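Sakcombe Pickup League

The Sakcombe Pickup League is a student robotics contest, and I've been helping with this page long enough that I should admit up front I'm a fan. Teams from schools in and near Sakcombe build a gripper, teach it to clear small litter off a floor, and get scored on what ends up in the bin. It sounds easy. It is so not easy!

Origins

The league grew out of an after-school club in Dollatby that met on Saturdays and mostly took apart old printers. The first proper round had 14 teams, and the rules fit on one sheet (I still have mine, coffee ring and all). The next season it was 21, and by then there was a rulebook, an appeals form and a long argument over tape.

Format

A season opens in October with a build period and then moves to floor rounds. Each team gets 20 minutes on the floor, setup included. Litter is light stuff — paper, tissue, card — and that is where most of the trouble comes from, as a flat scrap on a smooth floor gives a finger nothing to get under. Teams may do their practice runs by hand, with a student carrying the gripper and walking it from piece to piece, and a lot of them gather their training video this way before any motor gets involved. 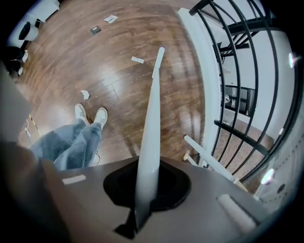

Vol. 16, p. 20

A polished plank floor like this one is what I'd call the hard setting. Paper scraps and a crumpled tissue don't look like much, but the overhead lights leave bright streaks across the wood, and a white strip of paper near a streak is a rotten thing to ask a vision program to find. Carpet rounds are kinder on the cameras and much meaner on the fingers.

Equipment

Most teams start from the Berhe kit, a plain two-finger design with printed parts, and swap in fingers of their own. Long tapered ones come and go in fashion. I like them for reach, though they flex if you lean on them, and the judges do not hand out spares. Celtum, the other common choice, is a set of open plans instead of a kit, so you cut everything yourself and you get to blame yourself too.

Scoring

Each piece in the bin earns a point, and tissue earns two. Torn pieces count once, however many bits you bring back. Dropping something outside the tape costs a point (see the long argument above).

Recent seasons

The final of 2024-01-13 was the first to allow fully hand-guided entries in their own division. I thought it would be dull and I was wrong — it was the loudest part of the day. The division has stayed on the schedule, with its own rule sheet kept at the back of the main rulebook.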